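Ticket 2774 – Newsletter images come out sideways or huge after the July update
Status: Solved
Product: Holloway page builder
Opened by: Ingvild Magnusson

Hi all! First off, I love the new layout editor, it's so much faster than the old one. One thing has gone strange though. Pictures I drop into a two-column block now ignore the column width and push the text down the page. I tried 11 files and 8 of them did it. The same files behave fine in a one-column block.

Test page, left column, after I set the width by hand:

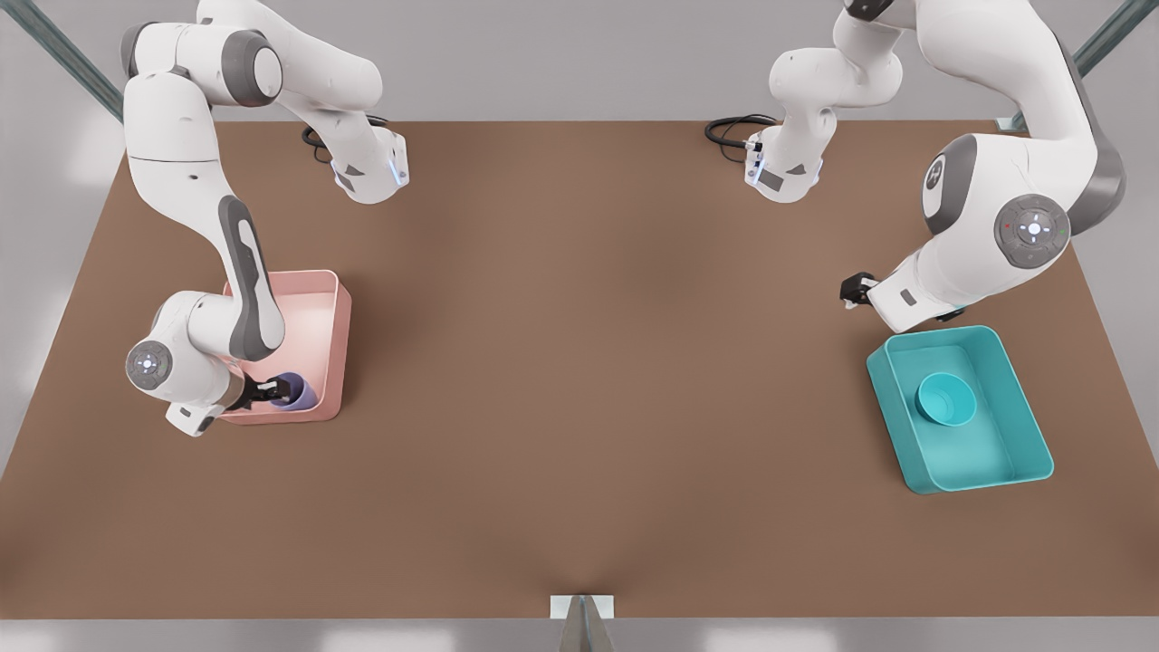
Test picture 1: brown tabletop, white robot arms

So it can be done, but the setting is forgotten every time I save. I've cleared the cache, switched browsers and turned off the Grelus theme. Same thing each time.

Reply from Kiyoshi Imai, 8:11 am
Great report, thank you – the one-column detail was a huge help! Could you open Block Settings and tell me what it says under Fit? Also, are you using the Wernen gallery add-on? It keeps its own copy of the width and the two can fight.

Reply from Ingvild Magnusson
Yes, Wernen is on! Fit says "Inherit" on all the bad ones and "Column" on the good ones. I never touched that menu, I didn't even know it was there. I changed one to "Column", saved, closed the tab and opened it again.

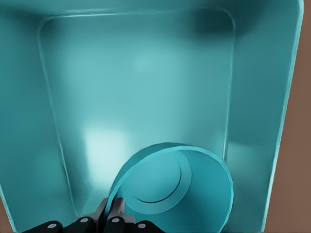
The width held through three saves, and the text stays beside the block where it belongs. I'm so happy! Is there a way to change the rest in one go?

Reply from Kiyoshi Imai
There is! Go to Tools, then Defaults, set Fit to "Column" and tick "Apply to existing blocks". Save a copy of the page first. The Busadura export needs to be run again afterward or your email version will keep the old widths.

Reply from Ingvild Magnusson
Done, and the export looks lovely on my phone too. Closing this one – thanks so much, Kiyoshi!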